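Magazine > Features > House and Garden

The vase that ate Lenthorpe

Every marriage in Lenthorpe has been issued with a vase. It arrives at the wedding, it is too big for the flowers anybody buys, and it spends the next 40 years on top of a wardrobe. When the town's flower market reopened on Thursday mornings, with 112 stalls' worth of tulips and a man selling sausages, I thought the vases might finally come down.

They have not. People buy a bunch, carry it home and stick it in a measuring jug.

"A jug is a confession," says Grethe Sveinbjörnsson, who has taught flower arranging in Zadham for longer than she will admit to. She charges 256 for the full course, cake included, and spends the first evening making grown men cut stems at a slant.
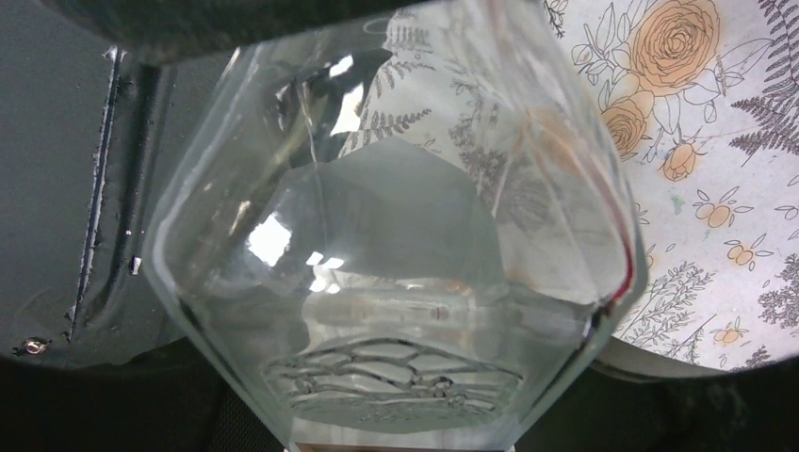
Her complaint is with width. A supermarket bunch put in a wide vase falls outwards, like guests leaving a dull party, and the owner blames the tulips. She wants a shape that holds the stalks together at the neck and gives them room lower down, and for that you want thick clear glass with rounded corners at its widest point, drawn in again towards the top. The Paju, which half my street seems to own, has no neck to speak of. The Undera has so much neck that I lost a bottle brush in it at Easter.

Cleaning is the other thing. I had always rinsed mine and hoped. Grethe uses rice, warm water and a spoonful of vinegar, swirled until your wrist complains, and she was good enough not to comment on the tidemark in the one I brought along.
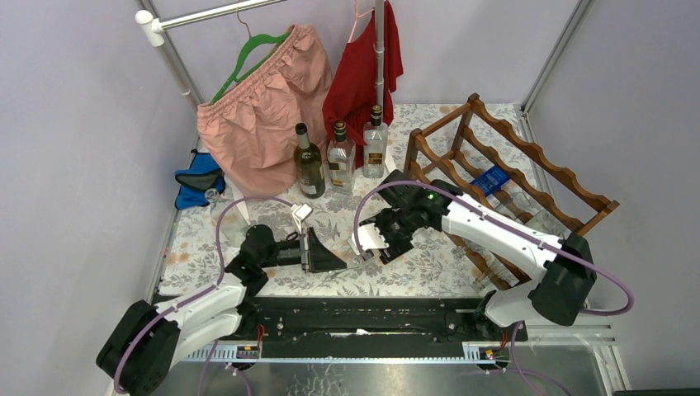
She also holds that a patterned cloth under flowers is asking for an argument, though she owns a drawerful and irons them all. My own attempt, seven stems and a bit of hedge, was judged "brave". I took it home on the 431 bus, where a woman moved seats to avoid the hedge, and put it on the kitchen windowsill. By supper two of the tulips were facing the wall. I've left them to it.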